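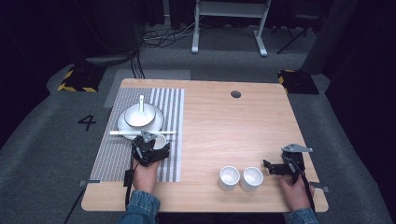
About Modise Tableware Rental

Modise rents plates, bowls, cups, flatware and linens for private dinners, weddings and office events in Gridham and the towns around it. We started with 20 place settings and one van. The business now runs from a warehouse on Troltero Road, with a showroom at the front and the wash room behind it.

What we rent

Our white dinnerware is the line most customers ask for, and we keep 317 full settings of it. We also carry stoneware, glassware, serving platters, placemats and table runners. Items can be rented by the piece or by the setting. The smallest order we take is five settings.

How it works

Send us your date, your guest count and the address. We reply with a written quote, and a deposit holds the order. Delivery is the day before the event and pickup is the day after. Scrape the plates and put them back in the crates — we do the washing. Breakage is charged at replacement cost, and the price list comes with your quote.

Our staff

There are 13 of us, most of us full time. Drivers also work in the warehouse, so the person who brings your order has usually packed it too. In October we close for one week to check stock and retire chipped pieces. Usable seconds go to the Solivitz Community Kitchen.

Visiting

The showroom is open by appointment. Parking is on the left side of the building, next to the loading door.

Contact | Rental Terms | © Modise Tableware Rental | Back to top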